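Accueil › Rencontres › Ateliers et lieux partagés
Rajeshwari Varghese et le tableau des clés
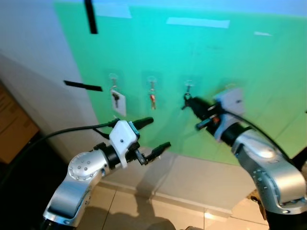
Quand on lui demande par quoi commence sa journée à l'atelier Hircombe, Rajeshwari Varghese ne parle ni des machines à coudre ni du courrier. « Par les clés ! Je passe devant le tableau, je regarde ce qui manque, et je sais déjà qui est arrivé avant moi. »

Elle gère depuis trois ans cet ancien dépôt de 700 mètres carrés, partagé entre des relieurs, deux couturières et un réparateur de vélos. À son arrivée, les clés dormaient dans une boîte à biscuits. « On vidait tout sur la table et on essayait, une par une. J'ai passé un matin de novembre entier devant la porte de la réserve, avec un relieur qui attendait son papier. Le soir même, j'ai fixé le tableau. »

Le vert, elle y tient beaucoup. Sur un mur blanc, dit-elle, on le repère depuis le fond du couloir, et une clé sombre s'y détache bien. Et le ruban adhésif, blanc ou noir ? Elle rit. « Il y en a toujours un rouleau dans ma poche. Je colle, je décolle, je change d'avis. J'adore ça, un tableau qui bouge ! »

Elle s'anime encore plus quand on en vient aux crochets. Une rangée, à mi-hauteur, pour que tout le monde l'atteigne, et de la place entre les clés (« sinon on décroche la voisine en tirant »). Certaines ont une étiquette blanche, d'autres pendent simplement à leur anneau. « Celle à tête brun-rouge et laiton, pas besoin d'étiquette, tout le monde la connaît. Les sombres se ressemblent davantage, alors là, oui, un carton. »

Le cahier d'emprunt, lui, a disparu au bout de quelques semaines. On prend, on raccroche, et le soir Rajeshwari fait son tour. La salle Brarkden reste la plus demandée, surtout avant les marchés de fin d'année.

Son prochain chantier ? Un deuxième tableau à l'étage, pour les casiers. Elle a déjà choisi l'emplacement, à côté de l'évier, et hésite encore sur la couleur. « Un jaune, peut-être. Ou le même vert, tiens, je l'aime tellement. »

Propos recueillis à l'atelier le 30 novembre 2018.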